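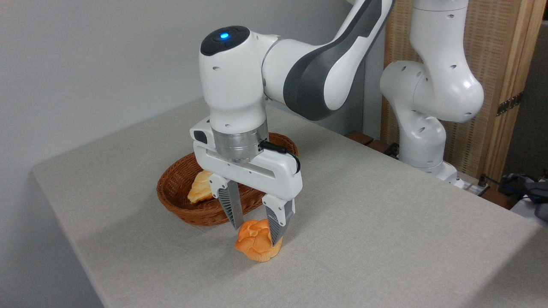

A bread roll between the gripper's fingers, with the basket behind it.

Packing line lead, Stutine bakery, Stinddale

We bake up to 4,000 rolls a shift, and for years every one of them was put into its basket by hand. Robot arms are taking over part of that work, and we're looking for someone who likes bread, likes people and is curious about machines!

You don't need a robotics background. The software is called Zavano and we'll teach you all of it (training is paid, same rate as the job). What we can't teach so easily is knowing a good crust when you see one, and that's what the arms need from you. You'll show them where to grip, pull the rolls that shouldn't go out, and tell our technicians when something looks off.

The job has changed for the 25 of us in packing. There's less reaching and lifting, more checking and more talking to the ovens crew. Some of us miss the old rhythm, and the line does stop more often than we'd like - you'll be the one who gets it going again. No packing jobs were cut, and you'd be joining as an extra pair of hands.

Shifts start at 5 a.m. Bakery, packing or kitchen experience is a big plus. You get free bread every day, and it's good bread.

Write us a few lines about yourself by the end of March, or drop a note at the Gavrilă building, front desk. Come see the line before you decide!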